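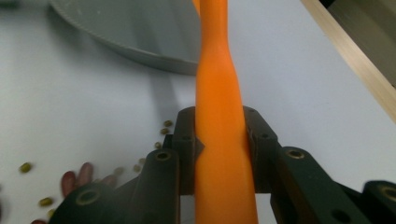 Rosaura Palomino asked, before the minutes had a heading, whether we were going to pretend that Jonah ran away because he was frightened, as the text in chapter four says plainly why he ran and fear doesn't come into it. She was told that this was item 3. She said she would wait, and then didn't.

# Jomside: contributors' meeting, November

**Present:** Quyên Tăng (chair), Rosaura Palomino, the Flovach household (both, sharing a laptop and most opinions), Hứa, and the minute-taker.

**Apologies:** Banau, by a message too long to read out. The gist is that Banau is well and disagrees with item 4.

## 1. Last meeting's minutes

Agreed, with one correction. Hứa did not "storm out" during the discussion of Balaam's donkey. Hứa went to move the car. The minute-taker is happy to put this right and notes that the car was moved with some force.

## 2. The notice at the top of posts

Every post on Jomside opens with a paragraph saying that the views belong to the writer, that the site takes no responsibility for them, and that anyone upset should write in. Quyên pointed out that this now takes up more of a phone screen than some of the posts do.

The Flovaches would keep it. They have had letters. Rosaura would cut it to one sentence and move it to the foot of the page, on the grounds that a reader who gets as far as the end has earned a warning. Hứa asked whether the notice applied to the notice, and this was not taken up.

Agreed: one sentence, at the foot. Quyên to write it. The Flovaches asked that it keep the word "whatsoever", and this was allowed.

## 3. The Jonah series

Quyên proposed a series on the book of Jonah to run through the winter, one post per chapter. There being 4 chapters and five of us who want to write, some difficulty was foreseen, and it arrived at once.

Chapter one (the ship) was wanted by Hứa, who has a theory about the sailors. They are the only people in the book who behave well from start to finish, they try to row the man ashore when he has told them to throw him in, and they get almost no thanks for it in sermons. The meeting liked this very much. Hứa gets chapter one.

Chapter two (the prayer) was wanted by nobody and went to Banau, who wasn't there.

Chapter three (Nineveh) went to the Flovaches, who will write it jointly. They were reminded that their joint post on Naaman contradicted itself in the middle, at the point where the typing changed hands. They said readers had enjoyed that. Mrs Flovach intends to deal with the animals in sackcloth. Mr Flovach thinks the animals are a joke and should be treated as one. It was suggested they settle this before sending anything in.

Chapter four (the plant, the worm, the sulk) went to Rosaura, who had by then been talking about it for ten minutes. Her view, cut down: Jonah knew from the beginning that Nineveh would be let off, said so, and was furious to be proved right. Most readers stop at the fish and so take him for a coward, when the complaint he makes is about mercy being given to the wrong people. She would like to end where the book ends, on a question that gets no reply. Quyên asked whether she could really manage to stop there. Rosaura thought so. The meeting kept its own counsel.

The minute-taker, left over, will write an introduction, to be kept short. It will deal with the word "whale", which isn't in the Hebrew, and which we will otherwise be hearing about in the comments until spring.

## 4. Comments

Posts are at present open for comments for as long as anyone can bear it. The piece on Jephthah's daughter has reached 50 comments, of which a good many are two gentlemen correcting each other's Greek under a post about a Hebrew text.

Rosaura proposed closing comments after ten days. Hứa would close them after 5, or before publication. Banau's message, of which this part was read out, holds that argument is the whole tradition and that a page of commentary with no one quarrelling in the margin is a leaflet. The Flovaches, for once, split. He was with Banau. She has been the one answering the Greek.

Quyên put it to the vote and ten days was agreed. Banau to be told gently, and by somebody else.

A further point from Mrs Flovach: contributors should not turn up under their own posts using another name to say how good they were. No one was accused. Hứa studied the agenda.

## 5. Length

The guidance says posts should be short enough to read over a cup of tea. Rosaura's post on Numbers was mentioned. Rosaura said it depended on the cup.

No change to the guidance. Anyone going over is asked to put in subheadings, so that readers can at least see land.

## 6. Which translation

Put off again. Contributors may go on quoting whichever they like provided they say which it is, and provided they don't change horses halfway through a verse to get the word they were after. The minute-taker accepts that this was aimed at the minute-taker.

## 7. Any other business

Quyên has had a request to reprint the Ruth posts in a congregation's newsletter. Agreed in principle, all writers to be named, Boaz to be spelt the same way throughout.

Hứa asked if we might next do a book in which something nice happens. Suggestions are to be sent to Quyên. Ruth has been done.

## Actions

- Quyên: the one-sentence notice, with "whatsoever"; reply to the newsletter.
- Hứa: chapter one, first draft before the next meeting.
- Flovaches: chapter three, and a ruling on the animals.
- Rosaura: chapter four, with subheadings.
- Minute-taker: introduction; break chapter two and the ten days to Banau, ideally in the same message.

Next meeting at the usual time, Rosaura to bring the biscuits and Mr Flovach to remember to unmute.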